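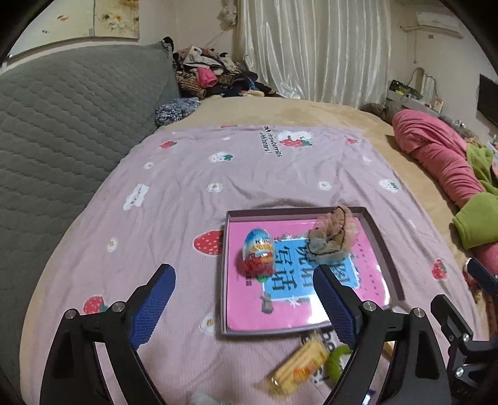 Shallow tray with small items on a strawberry-print sheet.

Viltow Residence: Questions on Bedside Storage

May residents keep snacks in their rooms?
Yes, provided they are wrapped. Opened food is to be kept in a lidded container.

May a box lid be used as a tray?
Yes. Any tray placed on a bed must be no longer than 60 cm and must be moved before linen collection.

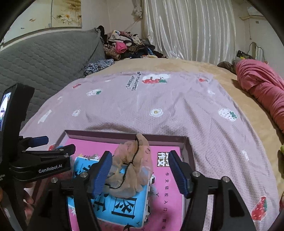 Plastic bags should be emptied and folded before they are put away. Books may lie flat underneath lighter items.

What happens to items left in the linen?
They are held at the Orkberg desk for 80 days.

Whom should residents contact?
Tyra Engström, Housing Office, extension 350.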